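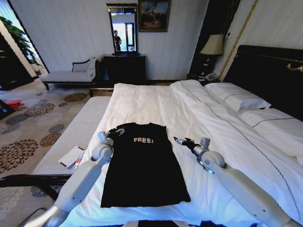 R. Jansen

4. What the prompt books tell us about the interval

The Domenari company toured with a tent that held 625 people when the side benches were in, and it played a different town nearly every week of its season. Sections 2 and 3 dealt with the route and the repertoire. I turn now to the part of the evidence I have most enjoyed working with, the 11 surviving prompt books, and to a question that theater historians have mostly walked past: when did a tent company stop the show, and who decided?

The printed play texts are little help. They mark the act breaks and leave it there. The prompt books are a different world. They are crowded with pencil, ink and at least two colors of crayon, and the marks around the interval are the densest of all. In the book for The Miller's Three Daughters the interval has been moved four times, each move struck through and written over, until the break falls in the middle of what the printed text treats as one unbroken act. A wonderful mess! It took me most of a September to put the layers in order, and I am still unsure about the second one.

4.1 Light, weather and the bread seller

Three kinds of note appear beside the moved intervals. The first concerns light. Before the company bought its generator, the tent was lit by lamps that needed trimming, and the words "lamps low" appear next to the break in eight of the books. The stage manager seems to have called the interval when the lamps required it and then looked for a line that could carry the curtain. Actors had to be ready for this. One book gives two possible curtain lines on facing pages, with a small hand drawn in the margin pointing to whichever was used in the last town.

The second kind is weather. Rain on canvas is loud, as anyone who has sat through a wet evening in a tent will know, and the notes show the company playing straight through light rain and stopping for heavy rain. "Hold for rain, band to play" is the usual wording. In the Dutusholm book the same instruction has been shortened to "R.B.", which puzzled me for weeks until I found it spelled out in full on the back cover, next to a recipe for whitening canvas shoes.

The third kind is trade. The company rented space at the tent door to a bread seller and a man with hot drinks, and the notes suggest that both had some say in the timing. "Wait for Vultov" occurs again and again. Vultov was the bakery that supplied the rolls, and its cart sometimes came late. I find this delightful, and I also think it matters. A scene of reconciliation between two sisters, which earlier critics have called oddly slow, carries the note in three separate places. The slowness may well have been a way of filling time, with pauses and a second verse of the song kept in reserve.

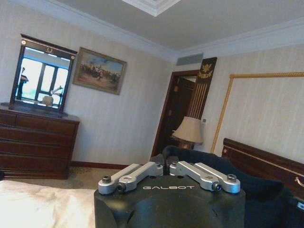
The song deserves a closer look for this reason. Its second verse adds nothing to the plot, and the printed text leaves it out. In the prompt book it sits on a loose half sheet, pinned in, with the pinholes worn wide from use. Whoever ran the show could drop it or bring it back on the night, and the band parts in the same box have a matching repeat marked "if told."

4.2 Reading the break as part of the play

It would be easy to file all of this under housekeeping. I would argue for something bolder. Once the interval could move, the writing around it changed too. The later plays in the repertoire have short, strong exits every few pages, and any of them would make a good curtain. In the last play the company staged there are 10 such exits between the opening and the trial scene. The early plays have far fewer, and those come where the printed act breaks are. The seating plan in Figure 3 helps explain the need, as the door to the food stalls could be reached only from the front benches, and a crowd of that size took a long time to get out and back again.

I do not want to lean too hard on one company's papers. The books that survive are the ones that somebody kept, and they may favor the plays that gave trouble. Even so, the pattern holds in the comedies as well as in the melodramas. Section 5 takes it into the company's account ledgers, where the rent paid by the stallholders can be set beside the running times penciled inside the front covers.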